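3.2 Collecting the demonstrations

All demonstrations were given by remote control. The operator sits at a second desk with a hand controller and steers the arm while watching the view from the wrist, and this turned out to be a delight to work with. Gemechu Berhe and Séverine Picard gave most of the early ones, and both were comfortable with the controls well before we had finished tuning them! We recorded 1,196 demonstrations in all, using the Vutora controller throughout.

We chose foam as our main material on purpose. A soft block forgives a clumsy grasp, so a new operator can be bold from the very first try, yet it also changes shape under the fingers, and a policy has to learn how far to close them. Figure 2 gives two wrist views from the work, one with a white block and one with a yellow block.
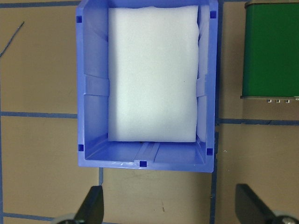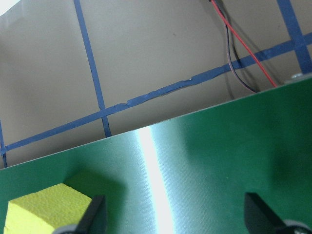

Figure 2. Wrist camera views with the gripper fingers apart. First view: white foam block inside a blue bin. Second view: yellow foam block in the lower left, with a green surface behind it.

Operators were free to choose their own line of approach. We had planned to give them a fixed path, but Loïc Barbier argued against it early on, and we are very glad he did. The variety in the recordings is lovely to see – some people come straight down, others swing in from the side and straighten up late – and the policy seems to gain from having both. We asked only that the operator pause briefly before closing the fingers, which gave us a clean point at which to split each recording into a reach and a grasp.

Failed grasps were kept. If the block slipped, the operator simply opened the fingers and tried again, and the second try stayed in the same recording. These recoveries are some of the most useful material we have, and we return to them in Section 5. Siebe Mertens went through every recording by hand and marked where each recovery began. Training ran for 4,000 steps on the full set, with the same settings for every operator.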